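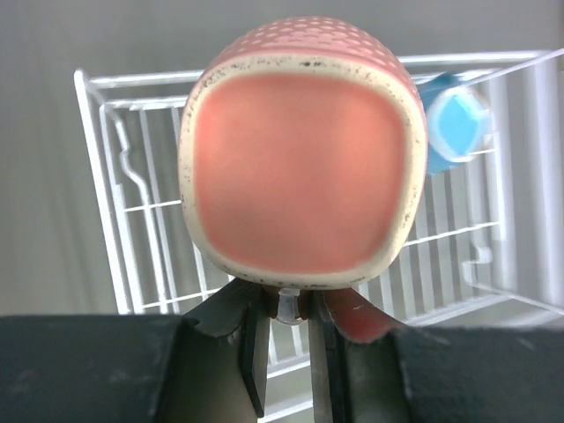 La cola para entrar en la nave de Grenari daba la vuelta al aparcamiento a las diez de la mañana, y eso que la jornada de puertas abiertas no empezaba hasta y media. Mayo, sol, niños con gorra, jubilados con el folleto doblado en el bolsillo, y muchos estudiantes de formación profesional que venían en autobús. Yo iba con la idea de quedarme una hora. Salí cuando estaban apagando las luces.

Grenari lleva años montando células de automatización para almacenes pequeños, de esos que no pueden permitirse una cinta de cien metros ni la quieren. Este año ha decidido enseñar lo que más trabajo le cuesta: agarrar cosas normales. Objetos de casa, cada uno con su forma, que hay que coger de un escurridor o de una estantería de alambre y dejar en otro sitio sin tirar al vecino.

Dicho así suena a poca cosa. Pues había que ver a la gente pegada a la valla. El brazo baja despacio, se para, corrige un poco la muñeca y cierra los dos dedos negros sobre un objeto rosa salmón de esquinas redondeadas, con la parte de arriba curvada y llena de puntitos claros. Una niña que tenía delante aguantó la respiración hasta que lo vio en el aire, y luego aplaudió ella sola. A la tercera vez aplaudíamos todos.

Lo que me tuvo enganchado fue la pantalla grande de al lado, donde se veía lo mismo que ve la muñeca del robot. Desde ahí abajo todo cambia de tamaño. Los dedos son dos torres, el objeto tapa media pared y el alambre blanco de detrás, que desde la valla apenas se distingue, se convierte en una reja llena de líneas verticales. Uno de los ingenieros nos contó que esas varillas les han dado más guerra que ninguna otra cosa: son finas, brillan, y para el programa es fácil confundir dónde acaba el objeto y dónde empieza el soporte.

El programa se llama Tasix y es de la casa. Aprende de demostraciones hechas a mano, y para cada objeto nuevo le preparan 90, grabadas con luz distinta y con las piezas colocadas de otra manera. ¿Y si cambian el rosa por otro color? Lo preguntó un chico de primera fila y la respuesta fue que suele ir bien, pero que con las cosas transparentes siguen sufriendo. Me gustó que lo dijeran sin rodeos, delante de posibles clientes.

También falló en directo, claro. En el pase de las doce el brazo se quedó corto dos veces seguidas y hubo que reiniciar la secuencia. Al tercer intento lo logró y la ovación fue la más larga del día.

En el resto de la nave había 14 puestos. En el de Clernel, que fabrica los dedos, dejaban apretar con la mano distintos recubrimientos y notar cuánto resbala cada uno (el más blando se te queda casi pegado a la piel, una sensación rarísima). El taller Pollock había montado una mesa para manejar una pinza con un mando, con una espera de 17 minutos cuando me puse yo. Conseguí levantar un vaso de plástico y volcar otros dos. Desde entonces miro el escurridor de mi cocina con mucho más respeto.

A última hora proyectaron los dibujos de un concurso escolar, «Mi casa en 2062». Había robots que doblan calcetines, robots que pasean perros y uno, estupendo, que solo sirve para buscar el mando de la tele.

La próxima visita abierta será después del verano. Quien vaya, que se ponga en el lado izquierdo de la valla, que es desde donde mejor se ven los dedos.

Última actualización: mayo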